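Home | Notebook | Equipment | Purchasing | Contact

Household Handling Group - Shared Notebook
Last updated: August

Entry: second arm, fingers and spares for the coming budget year
Written by Cúc Sầm, with additions by Hậu Trình

The purpose of this entry is to record the state of the equipment request before it goes to the purchasing office. Figures are in dollars and exclude shipping unless stated.

The group presently runs one arm, shared between the laundry task and the drawer task. Changing over takes most of a morning, including the recheck of the wrist camera. Hậu has asked that the changeover be counted as a cost in the request, and I agree. It was left out last year, and the office reasonably asked what a second arm would save us.

Two suppliers have answered so far. Tindari offers an arm of the same reach as our present one, with a controller we already know how to maintain. Jonuto offers a lighter arm with a longer warranty, but its wrist plate has a different hole pattern and we would need an adapter. The adapter is quoted at 1509 for the pair, a minimum order we did not expect. I have asked whether a single unit can be sold. No reply as of 3:40 p.m.

Fingers. We should stop treating these as part of the arm budget. They are wear parts and belong under consumables, where small orders can be approved by the group lead. The request should list four sets of the current parallel fingers, plus two sets with a softer pad for trial. Hậu would prefer to buy the softer pads first and wait on the rest. My concern is lead time, as the last order arrived well after the work it was meant for.

The present work is clothing pickup from soft seating, and it is the task that most affects the choice of gripper. Mesh sportswear has been the reference item for the planning sheet, as it folds over itself and gives the fingers very little to close on.

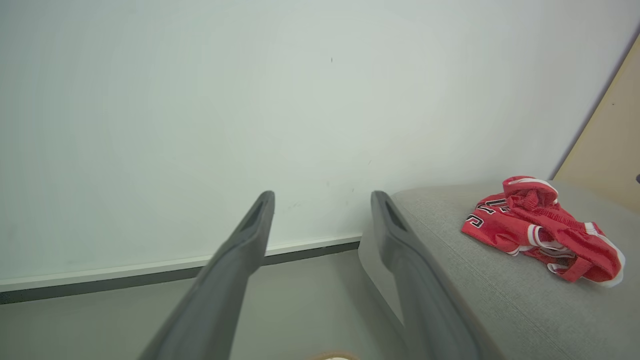

For cloth of this kind the opening width matters less than how the tips meet. The Tindari gripper is specified by stroke and force only, and the data sheet says nothing on tip alignment. Before any commitment I would like a loan unit for one week, or a drawing with tolerances. Jonuto has sent a drawing. It is adequate, although the revision letter does not match the quote and this must be corrected before the order is placed.

Camera. No change requested. The wrist camera is satisfactory at the present working distance. One spare cable is to be added to the list, with a strain relief.

Mounting. Hậu measured the cart and reports that it will carry either arm. The second arm will need its own cart or a fixed post. A used cart is available through Gollel for roughly 1000, including delivery to the loading door. A new one would have to come from the capital line, and I do not wish to open that discussion this year.

Software seats. The Hầu planning package is licensed per controller. A second arm therefore means a second seat, renewed yearly. This must appear in the recurring section of the form. It was the item most nearly forgotten in the draft.

Addition, H.T.: I have no objection to the Tindari arm if the loan unit is granted. If it is refused, I would hold the arm request to the next round and proceed with fingers, pads and cable only. Please also note that the emergency stop on the present cart is due for replacement - it should be ordered regardless of the outcome.

Agreed. The stop is entered as a separate line, marked safety.

Open items:
- Jonuto: single adapter, corrected revision letter
- Tindari: loan unit or toleranced drawing (C.S.)
- Gollel: written hold on the used cart (H.T.)
- Move fingers to consumables and obtain the new account code
- Confirm renewal month for the Hầu seat

The draft form is in the shared purchasing folder. Comments should be entered on the form itself and initialed.

Contact the group | Copyright Household Handling Group | Back to top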